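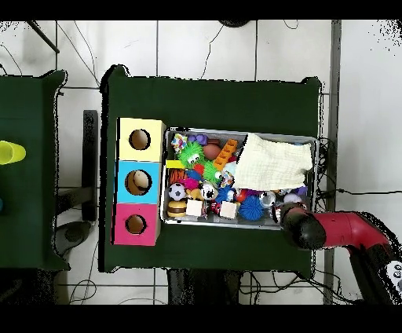 The Jalow are a small upland people whose language has 85 speakers left who learned it at home as their first. Most Jalow families came down from the high valleys two and three generations ago to work in the mills at Plistdale, and many of them stayed there after the mills closed. The linguist who has spent the past 18 years compiling a dictionary of the language agreed to talk to us at her office in Plistdale. She asked that her name be left out, as the dictionary is published under the name of the community.

She did not set out to write a dictionary. "I came to record songs," she said. "I had a small grant and one season. The older women would sing, and then I would ask what a word meant, and they would argue over it for an hour. I started writing down the arguments."

The first printed edition has 2,230 entries. Tikkanen, the press in Civholm that brought it out, wanted a shorter book with the regional variants removed. She refused. The Jalow lived in seven valleys, and each had its own words for weather, for kin and for the parts of a sheep. "If you pick one valley, you have told the other six that they speak badly. They have heard that enough from outsiders. So every entry lists the valley, and where we don't know the valley we say so."

Kinship terms took longer than anything else. A Jalow speaker uses one word for a mother's older brother and another for her younger brother, and the word changes again once he has married. There is also a word for a person who was raised in the same house but is not related by blood. She said this last one is still used by young people who speak no other Jalow at all. "They think it's slang. I have heard it on the bus. I wrote down the date." 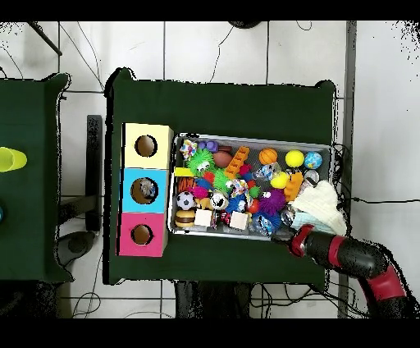
The spelling system was settled late, and some people are still unhappy with it. Earlier visitors had written the language in at least three ways, all of them based on the spelling of whatever language the visitor spoke at home. The community held meetings on the question over two winters. The version that won has no accent marks, mainly so that it can be typed on an ordinary phone. She had argued for the accents and lost. "I was sore about it for a year or so. Then I saw people texting in it."

We asked about the February gathering, when families go back up to the high valleys to mark the end of the deep cold. It lapsed when the road was closed by a landslide and was taken up again once it reopened. The older form lasted three nights and included a long recited poem naming the springs in each valley. The present form is one night and a meal. She does not think of it as a lesser thing. "My colleagues ask me whether it's authentic. The people who go are Jalow and they are doing it in the place where it's done. I don't know what else the word would mean."

Parts of the spring poem survive. She has recordings from four of the valleys, and a written fragment from a fifth turned up in a box of parish papers in Civholm. The remaining two are missing – she believes one of them may still be known by a man who has so far declined to be recorded. "That's his right. I visit, we have tea, I don't bring the machine. If he wants to give it to his grandchildren and not to me, then it has gone where it should."

Her own speech is fluent, she said, but marked. She learned from women in their seventies and was told early on that she talks like a grandmother from the north side. Children find this funny. She has stopped trying to correct it.

A second edition is being prepared, with the sheep vocabulary expanded and the plant names checked against dried specimens. Many of the plant entries in the first edition read only "a bitter herb" or "a kind of moss," and readers complained. She is also adding sample sentences, all of them taken from recordings. A good number are about the price of feed.

May 7, 2024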